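3.2 Storage and Retrieval of Small Household Items

The household survey was carried out in two towns, Tarnby and Futorside, and asked adults how they store objects that have no fixed place in the home. Following Hrytsenko, we separate assigned storage (a drawer or shelf used for one class of object) from residual storage (a box, bag or basket that takes whatever is left over). The final sample held 500 households. Each was asked to list every residual container in use, the room in which it was kept, and the classes of object inside it.

Residual containers were coded by one rater, and a subset of 60 was coded again by Shobha Raju without access to the first set of codes. Disagreements were mostly limited to the boundary between toys and ornaments. Items in this group are often small, brightly colored and of mixed material, and respondents themselves used both terms for the same object. Such cases were coded as toys when the respondent named a child as the main user and as ornaments otherwise. Mixed contents of this kind are shown in Figure 4.
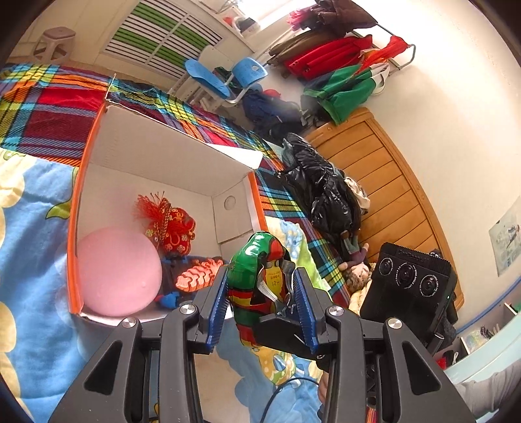 Figure 4. Open cardboard box with mixed contents, including a pink ball, an embroidered pouch and a striped toy; parrot-shaped toy in front.

Reused packaging was the most common form of residual container in both towns. Respondents gave low cost and ease of replacement as the main reasons for using it. Purpose-made containers were more often kept in shared rooms, while reused boxes were more often kept in bedrooms. The difference held when household size was entered as a control, but it was weaker in homes without children.

Retrieval was measured by self-report only. Respondents rated how hard it was to find a named item on the Pavus scale, where higher scores mark greater effort. Scores rose with the number of object classes in a container and showed no clear relation to its size. We return to this result in Section 4.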